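Do Standing Desks Help Students Study? A Look at the Tatlow Trial

Final project report, Health and Society seminar

Introduction

In July the college replaced the seating on the second floor of Tatlow Library with standing desks. The notice by the elevator said that standing "boosts focus, burns calories and improves grades." No source was given. We asked the library office for one and were sent a link to a sales brochure from Drukorano, the company that sold the desks. The brochure says users feel "up to 65 percent more alert." Up to is doing a lot of work in that sentence, and the brochure doesn't say who was asked, how many there were, or what they were more alert than.

Our group wanted to find out whether any of this holds up for students here. We went in doubtful and we want to say so at the start, so readers can correct for it.

What we did

We ran two small studies. The first was a survey. We sent it to 537 students who had booked a second floor desk at least once since the change, and 300 answered. The second was a reading test. Volunteers read a passage of 500 words at a standing desk and another of the same length at a regular table on the first floor, then wrote down whatever they could remember. Half of them stood first and half sat first. Passages were taken from an old Gevar reader that none of our volunteers had used before.

Scoring was done by two of us separately. We did not know which sheet came from which floor, although a couple of people wrote "my feet hurt" at the bottom, so that was not perfect.

What the survey said

Most people who answered liked the look of the new floor. Fewer liked working there for long. When we asked how long they usually stood before sitting on the floor, leaning on the windowsill or leaving, the most common answer was less than half an hour. Several said they went up only when the first floor was full, which on a Monday is most of the day.

There was a group who really did prefer standing. They tended to be the same people who said they already exercised a lot and already got good sleep. It would be easy to look at them and decide that the desks were making them healthy. We think it is just as likely that healthy people don't mind standing. 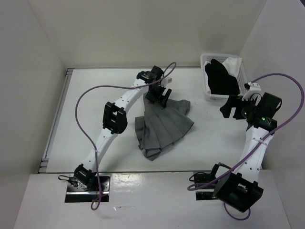
Did students remember more when they read standing up?

The scores were close to the same on both floors, and the small gap that did show up was in favor of sitting.

We would not make much of that gap. Some of the sitting tests were done in the evening, when the building is quiet, and the standing ones were mostly at lunch. The second floor also has the printers. A person trying to remember a passage next to a printer queue is at a disadvantage whatever their knees are doing.

The calorie claim

Standing does use more energy than sitting, but the difference is small. A student who stands for an hour and then buys a muffin at the Tanabe cafe downstairs has not come out ahead. We left this out of our testing because we had no equipment for it, and the notice didn't seem to have any either.

Problems with our own work

Our volunteers were mostly friends from the seminar. They knew what we were studying and probably guessed what we thought. The survey missed anyone who tried the floor without booking, and people with a complaint may be quicker to answer than people who are content. We also only tested reading. Math homework or drawing might go differently, and we have no opinion on those.

What we suggest

Put stools on the second floor. Keep the standing desks for those who want them and bring back enough regular tables that nobody has to sit on the carpet. The notice by the elevator should come down until somebody can back it up. If the college wants to know about grades, it could compare them before and after over a full year, which we had neither the time nor the permission to do.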